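The Clean Table

by Loukia Tzanetos
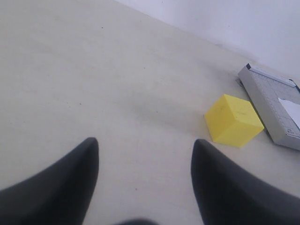
One. Plimbridge

Wipe it again. She wiped it again. Pale top, smudges, and every time the cloth went over they just moved somewhere else. Like sheep.

Mathew would be here on the 4.10 bus. No, the 410, that was the number of the bus. She always got that wrong. No time to look it up.

Specks. Little dark ones. She went at one with a thumbnail and it stayed put. Part of the table then. Or pepper. Pepper from when, though, she hadn't cooked in there since April.

The wall was fine. White wall, leave the wall alone.

Two. The money

A hundred pounds he'd lent her, for the move from Gristovville. She had forty-six of it. In an envelope, in her coat, on the hook, where was the coat.

Coat. Yes. Good.

She thought of putting the envelope out where he'd see it first. Then thought no, tea first, then teh envelope, then talk. Her mother did it that way with everybody, even the gas man.

Kettle on. Cloth in the sink. One streak left and she rubbed it with her sleeve, which made it longer.

Three. The door

He knocked the old way, flat hand, twice.

"You've moved the table," he said.

"I've not."

"You have, it was under the window."

"That was the other flat, Mathew."

He sat down with his coat on and put both elbows right on the streak, and asked was their any sugar.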